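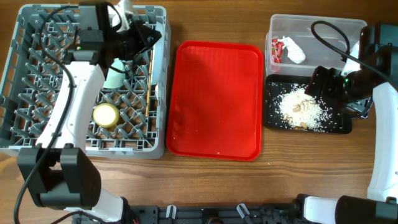 Dos brazos, dos pinzas negras y mucho arroz.

¿Con qué mano cogerías una almendra? Un robot se lo piensa más. En el taller de Olaia Cantero comparan dos pinzas, Velov y Harum, con el mismo examen: sacar una taza del escurreplatos y pescar almendras entre el arroz.

La taza es grande y se deja. La almendra resbala, y si la pinza aprieta de más, sale volando. Cada pinza tiene 10 intentos por almendra. Los granos que acaban en el suelo los barre Olaia, que para eso no hay robot.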